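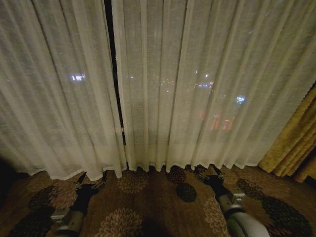
Wael Samir wrote under the October listing that the duties read like three jobs and asked which of them the technician would be doing at two in the morning. The answer is the second one, gripper service and re-zeroing. The listing has been rewritten with the duties in order of hours spent.

Robot Maintenance Technician, two-arm curtain handling unit
Grilaris, Lerkotcombe site
Reference 771
Full time, evening and night shift

The unit

One mobile base with two arms, each carrying a black narrow-fingered gripper on a grey cylindrical wrist. A small silver metal bracket is fixed to the side of each arm behind the gripper. The unit works on sheers and heavier drapes in furnished guest rooms, mostly at the hem, where fabric is light and contact forces are low. Rooms are worked after dark as well as by day, with whatever light comes through the window.

Duties

Gripper service. Remove both grippers every 1000 cycles. Clean the finger guides with a dry brush, clear lint from the slides, check finger parallelism against the gauge block, and replace the finger pads in pairs. Refit to the torque on the service card and re-zero the wrist before the arm is released.

Calibration. Run the two-arm alignment routine at the start of each shift and after any gripper change. Left and right are calibrated separately, then against each other. A unit that fails the cross-check twice is taken out of service and tagged.

Cable and bracket inspection. Check bracket screws for movement against the paint marks. Check cable slack at full forward reach with both arms low, the position in which most of our cable wear has been found.

Fault work. Read the controller log, reproduce the fault at reduced speed, repair or swap the module, and record the part number. Snagged sheer fabric is freed by hand with the drives off. Do not back the arm out under power.

Floor setup. Set the base height and stopping distance for each room type. Patterned carpet needs its own floor profile; load it before the first run and confirm that the base holds position.

Required

Two years of hands-on work with industrial or service arms. Ability to read wiring diagrams and use a multimeter and torque driver without supervision. Clear written English for the service log. Able to kneel and work at floor level for much of the shift.

Useful

Experience with textile handling or with Gonidar wrist modules. Basic scripting for log files.

Training and terms

The first six weeks are spent on the bench with Judit Vörös, followed by paired shifts with Illia Tymoshchuk. Bench training is on days. Night premium applies from the first paired shift. Tools are supplied; safety shoes are reimbursed.

To apply

Send a resume and one page describing a mechanical fault you traced, including what you ruled out first. Address it to Irina Pîrvu, Room 591, and quote the reference. Applications close 7 December 2019. Applicants who replied to the October listing do not need to send their papers again.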